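August 12, 2021 – framing bench

Started on the frames for the Gestthorpe show and I'm more pleased with this than with anything I did all last week. The job is small prints behind a clear sheet, backing board on, clips round the edge, hanger at the top. Simple stuff, but the pink frames from Velleck are lovely to work with and I want the method written down before November, when the big batch comes in (100 if the order holds).

First thing, lay the parts out before touching a tool. Frame flat, clear sheet next to it, prints in one stack with their white borders all facing the same way. I used to keep the prints on the shelf behind me and turn round for each one, and it's so much nicer having the whole lot within reach!

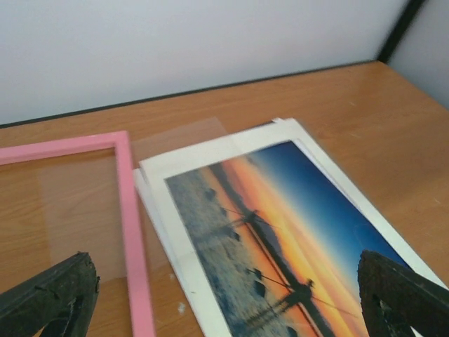 Russo want the white borders left full width, no trimming, even if the print sits a hair off center in the opening. They say a trimmed border looks worse on the wall than a slightly crooked one, and they'd like the clear sheets wiped on both sides right before they go in.

Fine by me. I'd been tempted to shave a sliver off the long side but a full border does look generous, and it saves a pass with the knife. Order no. 2332 goes the same way. The clear sheets are thin and love to pick up dust, so wipe, drop in, print on top, backing on, no coffee break in between.

Then the backs. I do all of these with the frame face down and the hand screwdriver, the one with the blue handle. The power driver is too eager for screws this small and the wood at the lip is soft.

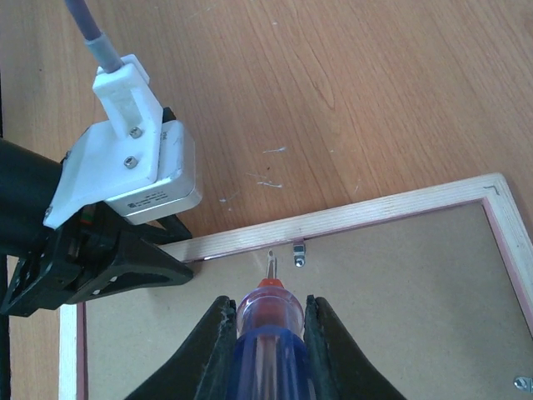

Snug is enough. A quarter turn past snug and the backing starts to bow, which you feel before you see it. I like to start every screw by hand, get them all sitting straight, and only then go back round and tighten. It feels slow on the first frame and by the third it's a rhythm – I had the radio on and hardly noticed the time.

Check before turning it over: press the backing with a flat palm near each clip. If anything rattles, a clip is riding high.

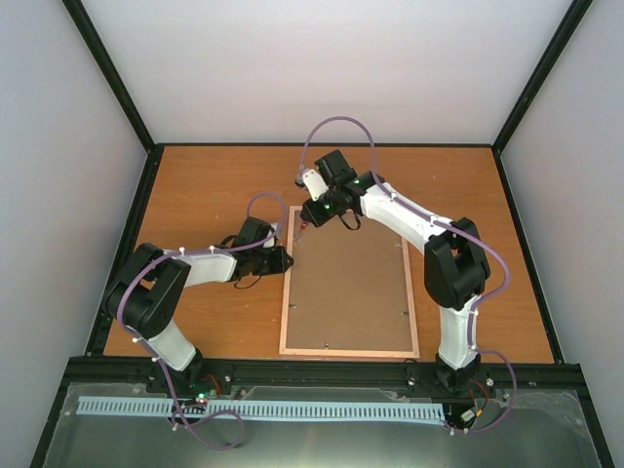 ## Still to do

- Ask Velleck if job 1354 can come with the same board. It's smooth, cuts cleanly and doesn't shed.
- Try the Revelov cord on 4 frames and leave them hanging overnight.
- Soft cloth under the pink faces from now on.
- Touch up the bench top sometime, it has paint specks on it.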